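Craft Room & Hobby Space > Tables, Storage, Surfaces
Topic: Grid tablecloth as a work surface – talk me into it (or out of it)

greenbench42
So I finally cleared the folding table in the back room and I'm over the moon about it! The table top is ugly and it scratches if you look at it wrong, so I want something over it. I keep going back and forth between a real cutting mat and one of those cloths with a printed square grid. I mostly sort small stuff, fill bottles, wrap packages and glue the odd thing. Very little cutting. Does anyone work on cloth every day? Do the lines help at all or is it just a nice pattern?

Pritley
Cutting mat. Done. Cloth moves, cloth wrinkles, cloth drinks up whatever you spill. I had one for a whole winter and spent half my time pulling it straight.

Malou Arnardóttir
Oh, I have to stick up for the cloth! I put a green one with white squares on my long table in June and I love it so much I bought a second one for when the first is in the wash. It's quiet. You put a jar down and there's no clack. Beads don't shoot off to the other end of the house. And the green is easy on the eyes at 11 at night, which is when I get most of my stuff done.

The grid is more useful than I thought it would be, too. I line up the edges of my packages with it, and when I put the wire storage back after wiping down the wall I just set the feet along a line and it's straight. Well, straight enough for me.
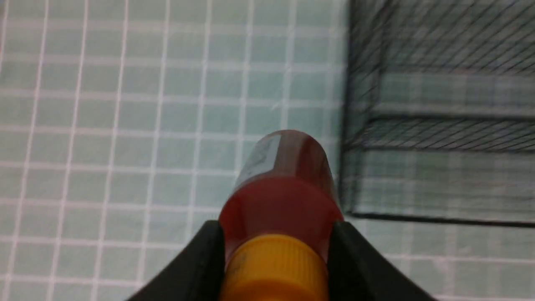
Green and white squares in both of these, and you get to see a lot of them!
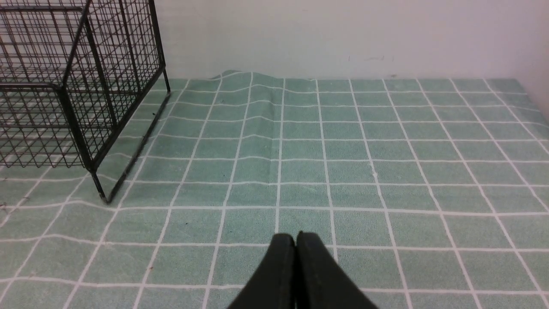

The one thing I'd tell you is to buy it bigger than the table. Mine hangs over 40 cm on the long side and I clip it underneath with four of the Tindus clamps, the small ones. Before the clamps it crept toward me all day long. Now I only smooth it out in the morning with my forearm, coffee in the other hand, and off we go.

Pritley
"Straight enough for me" is my whole point, Malou. A printed grid on fabric is only square until you lean on it. If you measure anything off it you'll be off by the time you get to the far end.

Malou Arnardóttir
Sure, but I don't measure with it! I have a steel ruler for that. It's for eyeballing. I'd never cut a picture mat by it.

thibs_garage
Pritley has a point about the wrinkles though. Put anything with feet on a bunched-up cloth and it rocks. I'd set heavy things directly on the table and let the cloth start next to them. Thibodeau's in our town sells the stuff by the yard, so you can get exactly the length you want and leave the end of the table bare.

Malou Arnardóttir
Ooh, I like the bare end idea. I might try that when I get the other cloth out. Do they hem it for you or is it raw?

thibs_garage
Raw. I ran a zigzag down mine and it has held up fine. My sister used pinking shears and hers started shedding after two washes.

greenbench42
This is great, thank you all! My table is 90 wide, so would I want something like a meter and a half for the cloth? And how do you wash it without the lines fading?

Malou Arnardóttir
A meter and a half is lovely for 90, you get 30 over each side. I wash mine at 40, inside out if you can call it that with a flat thing – printed side folded in. No bleach. The lines on the first one are a tiny bit softer than on the new one, but I had to hold them next to each other by the window to tell.

Sumholm
Why not both? I have a mat in the middle of my cloth, A2 size. Knife work goes on the mat, all the rest goes on the cloth. When I'm not cutting, the mat slides behind the shelf.

Pritley
OK, that I could live with. As long as the mat's on top. If you put the cloth over the mat you've ruined two things with one blade.

Sumholm
Ask me how I know.

greenbench42
Going with Sumholm's way then! Cloth first, mat when I've saved up for it. One more thing, is glue a problem? I use the kind in squeeze bottles and I always get a drip when I open a new one.

thibs_garage
White glue washes out if you get to it wet. For anything stronger I put down a baking sheet. An old one with a rim, from the thrift store.

Malou Arnardóttir
Seconding the baking sheet! Also good for paint. Post a photo when it's set up, I want to see which green you pick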